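The Long Way Around a Chair

Teaching a robot by hand is slow, sweaty and a little absurd, and I loved every minute of it

The first thing you learn is to let go of your elbows. I had mine clamped to my ribs like somebody carrying soup, and the arm I was steering had picked up the habit, creeping along in tight, nervous little jerks. "Breathe out," the trainer told me. I breathed out. The arm sailed forward, smooth as you like, and I whooped loud enough to turn heads on the far side of the office.

This was at Ukwood, a small outfit on the second floor of an old printing works, where the day's business is showing robots how to do household jobs. No code is typed during a lesson. A person takes the controls, does the job through the robot, and the whole performance is saved: every joint angle, every squeeze of the fingers, every view from the cameras. Do that enough times and a learning program can begin to work out what the person was up to, and have a go by itself.

How many times is enough? Ukwood's current set of lessons, which covers tidying and reaching in living spaces, stands at around 2,000. I added 41 in a single June morning, and 9 of those were thrown out before lunch. Fair enough, too. In most of the rejects I had stopped halfway to think, and a robot that studies your pauses will learn to pause.

There are two ways to give a lesson. The older one is to take hold of the arm itself. You switch the motors to a soft mode, grab it by the wrist and walk it through the motion, the way you might guide a kid's hand around a letter of the alphabet. It's wonderfully direct. You feel the weight of the thing, you feel where it doesn't want to bend, and within a few minutes you're making choices you couldn't put into words. The trouble is that you're standing there the whole time, with your own arms in the way of the cameras, and by the tenth go your shoulders ache.

The other way is remote control, and this is where Ukwood spends most of its days. The hand controller is called the Stovamer. It looks like a bicycle grip that married a stapler – you move it through the air to move the arm, and you pinch it to close the fingers. I was hopeless for a quarter of an hour. Then something clicked, and I stopped thinking about my hand at all. I was just over there, by the furniture, reaching for things.

"Over there" is a flexible idea at Ukwood, because a lot of the practice goes on in simulation. The team uses a program called Hao, which draws a room and a robot and lets you drive around in it with the same controller. You can knock into a wall forty minutes into your first shift and the only thing bruised is your pride. You can also set the same room up again in a second, exactly as it was, and try the approach from the other side.

I'd expected the rooms to be busy. They're very plain, and after a while I came to like that. Furniture turns out to be plenty. A chair, to a person, is something you sit on or hang a jacket over. To an arm it's a slab with a panel sticking up out of it and gaps you could get stuck in, and where you're looking from changes everything. Come at it from the front and the seat is wide open. Come at it from above the backrest and half of what you want is hidden.

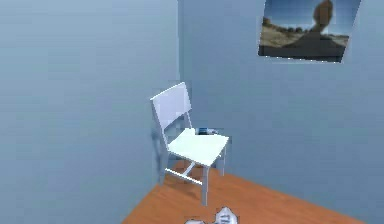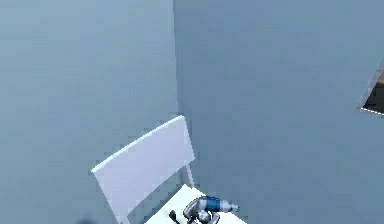 The same white chair in the simulated room, from two very different angles.

Trusent, who has spent far more hours at the controls than I have, reckons the angles are the easy part and that the hard thing to teach is when to give up: back the arm off, take another look, start the reach again. Beginners hide their mistakes by starting the lesson over, Trusent says, and then the robot never sees how to get out of one.

I went back in after that and made a few mistakes on purpose, which I can report is a very relaxing way to spend an afternoon. Reach, miss, back up, reach again. My elbows were nowhere near my ribs.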